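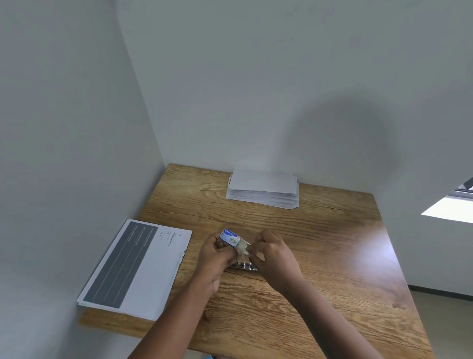

*Fig. 4 - Opening the small carton by hand, table in the corner, envelopes at the back.*

## 5. Table setup and first hand demos

Do this after the head camera is bolted on and the Amico driver shows a live picture. Shop build only, the Tremblay arm kit has its own sheet.

1. Push the table into the corner, back edge to the wall.
2. Envelopes go flat near the far edge, long sides along the wall. Leave the middle free for both hands.
3. Printed sheet on the left. Angle doesnt matter much.
4. Set the Havitz board to 3,000 on the exposure line. Lock it. Auto hunts every time a cloud goes by.
5. Start recording, then reach in from the near edge. Both forearms in view.
6. Carton in the left hand, tilted up. Right hand does the peeling. Go slow at the tear.
7. Blister strip flat on the table before you let go of anything.
8. Stop. Save as a new take, never over the old one.

**Note:** bare forearms track better than sleeves on our unit. Rings off too.

**Note:** foil throws glare with the window on the right. If the Cudari viewer flags more than 13 blown frames in a take, tilt the blind slats and redo from step 4.

**CAUTION:** arms parked and motor power OFF for all hand demos. The e-stop is not a substitute for the switch.

**CAUTION:** real medicine stays sealed in the strip - don't pop pockets for a demo. Count nothing in, count nothing out, it all goes back in the drawer.

Disk fills fast. Around 1,000 takes on the small drive, then it quits wihtout a warning. Copy off before that. Replay check is in section 6.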